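Notes from the Hadetti lab visit, December. Typed up on the train, sorry for the mess.

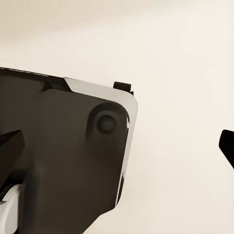
*Gripper in the simulator, plain cream background. Render, no real hardware.*

Got there at 9:40, badge took forever. Coffee, then straight upstairs to the sim group. Their question for the year: how much does the look of the simulator matter if you train a grasping policy in it and then run it on a real arm? Most groups throw random colors and textures at everything and hope. Hadetti went the other way and kept the background dead plain, put the effort into the gripper and the light instead. Highlights on the silver edge, shadow under the round boss, that kind of thing.

Method, as far as I got it down:

- scenes built in Wavis, their in-house renderer
- 300 training scenes, same gripper model in all of them
- light direction changes per scene, wall stays plain
- policy sees only the close camera, no overhead view
- then 200 grasps on the real bench, no retraining in between

The comparison set is Grollico, older, lots of textures, flat lighting. Same number of scenes, same training time.

Result: 114 of the 200 real grasps held with the plain set. Grollico set was clearly lower, they had the number on a slide but it went by too fast and I didnt write it down. Will ask. The gap was biggest on small parts, where the fingers fill most of the view. Makes sense to me – if the camera is that close, the gripper IS the picture.

Asked whether it's the lighting or the plain wall doing the work. They don't know yet. Both changed at once. Fair answer, but it's the hole in the whole thing and a reviewer will go right for it. They have a run queued with the good lighting plus the old textures. The fourth combination (flat light, plain wall) wasn't on the list, I said it should be.

Bench demo after lunch, room 207. Small room, loud fan. Policy is called Gil, don't know why. Watched maybe a dozen tries. Good on blocks and bottle caps, bad on a thin washer, it kept closing a bit too high. Someone said the sim fingers are stiffer than the real ones and they think that's the cause. Nobody had measured it.

Things to copy for us:

- fix the camera position before anything else, they lost weeks to a mount that was off by a hair
- keep failed grasps on disk, with the rendered view next to the real one
- one person looks at renders by eye before a big run starts

Things I'd skip: the renderer itself. Nice, but slow, roughly a full night for the training set on thier machines, and we don't have those machines.

Didn't get to the mobile base people, ran out of time. The slides are supposed to come by email. Still need from them:

- Grollico score
- list of test objects
- whether the 200 grasps were all on one gripper or two

Taxi 16:10, train late anyway.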